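Fri 28 March

So I finally stayed at one of those hotels that makes a big deal of being green, and I have thoughts! It was the Sturon in Plindcombe, two nights, booked back in January when the rate was $168 and I was feeling virtuous.

First, the good stuff. There are refill pumps in the shower instead of the tiny bottles (bolted to the wall, smelled like oranges), a water tap on every floor, and you hang a green card on the door if you want to skip housekeeping. I hung mine both days and got a drink voucher each time, so yes, I was bribed, and yes, it worked.

The lobby has a screen that says they kept 1,897 pounds of trash out of the landfill last year. I'd love to know how they weigh it. I asked at the desk and got a very sweet smile and a leaflet.

What bugged me was breakfast. All that talk and then every pat of butter comes in its own plastic tub, and the little jams too. My Asfaw travel mug was fine with the coffee machine at least, once I took the lid off.

The other thing is they don't put out toiletry kits anymore, you have to ask for them. I'm all for it, but pack your own bathroom things or you'll be walking down to the desk in your socks like me.

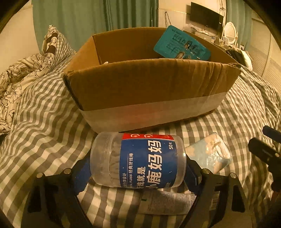
Floss picks, a whole jar of them

Would I go back? Probably, if the rate stays put. Room 654 has the better view but you can hear the elevator, so ask for the other end of the hall.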